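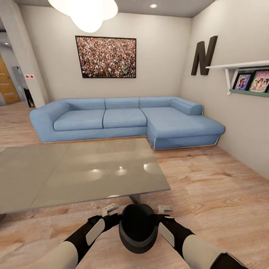
Golex 2 is a household manipulation package from Wirnevden, reviewed on whether it can clear a living room to a standard a tired adult would accept. Pickup comes first in the test list. The hard cases are rounded items that are awkward to grip, like the black helmet-shaped piece held low by the coffee table, with both grippers on it. Two-handed holds are slow to plan. The planner took 29 seconds on average, and nearly half of that went to choosing contact points.

Setup is simple and the logs are readable. I ran 129 pickup tasks at default settings. Soft goods scored worst – socks especially.
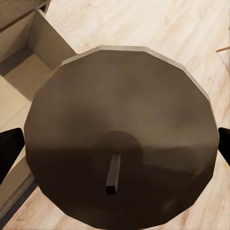

Virgilio Tolentino
Contributing reviewer, home automation

Wide, thin objects are a separate problem. A dark disc with a short stub on its face, lying near an open cardboard box, leaves the planner two options, rim or stub, and the manual does not say which it prefers. Version 2 lets you set this per object. The license is $498 a year. For chores, I would wait for the next release. For benchmarking, it is worth the price now.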